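Unit 6. Care of the Hand-Held Gripper
Notes prepared by Stela Pascu. Bring the Penner parts sheet.

6.1 Before power-up
Wipe both fingers with a dry cloth. Open and close the gripper by hand through full travel, 20 cycles, and feel for grit in the slide. If the travel is rough, tag the unit and enter it in the Ullon log. Do not oil the slide.

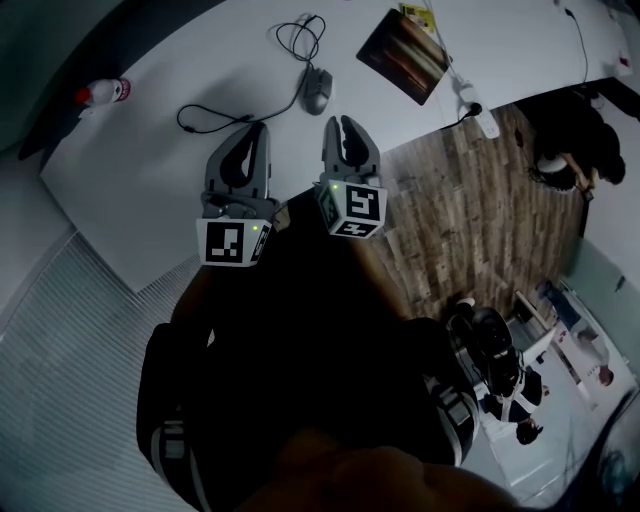 Marker faces are the reference for tracking, and any dirt or lifted edge shows up as drift in the recorded pose. Inspect every printed face under a desk lamp, tilting the unit to catch glare. On the unit with gray plastic fingers there is a white marker cube at the base of each finger, with patterns on more than one face, so turn the unit over before signing it off. A face with a scratch through the black area is replaced as a complete cube. Recalibrate after any replacement.

6.2 Finger replacement
a. Power off and disconnect.
b. Back out the finger screws evenly.
c. Lift the finger straight off. Do not pry against the housing.
d. Clean the seat and fit the new finger by hand.
e. Tighten in two passes. Sheehan's torque table is on the back of the parts sheet.
f. Repeat the 20 cycles from 6.1.

Worn fingers are kept until the June audit. Bag them by unit, left and right separate.

6.3 Camera check
Clean the lens with lens tissue only. Confirm that both fingertips are in view with the gripper fully open and fully closed. If one tip leaves the image, the mount has shifted and must be reset with the Prikov jig. 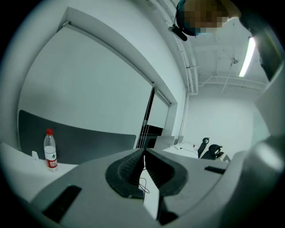 When is a full recalibration required?
After a marker cube, a finger or the camera mount has been removed, and after any drop. Cleaning alone does not call for it.

6.4 Records
Enter unit number, parts changed and initials. Calibration files go to Ji-hoon Ok the same day. Form 74 covers repairs; Form 70 covers routine care.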